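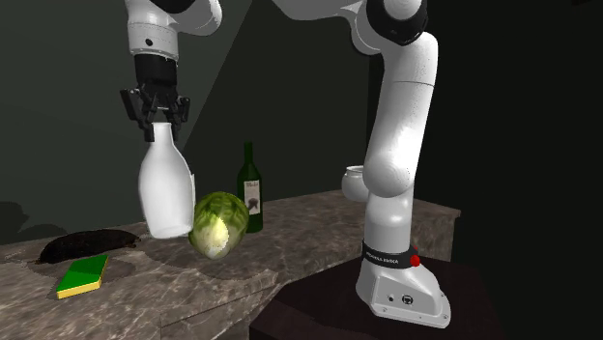

Clearing the counter, simulated

Picking up a bottle by the neck is the easy part of this chore. A neck is narrow and fits between two fingers, so the Trevico planner goes for it from straight above. Over 148 simulated runs it dropped the bottle 2 times.

The lettuce and the sponge are harder – one is round, the other gives when squeezed, and our contact model treats both badly. Sushil Dwivedi wants soft contacts in by May.

Can it clear a kitchen yet? One counter, in simulation, with known objects. Mine at home has crumbs.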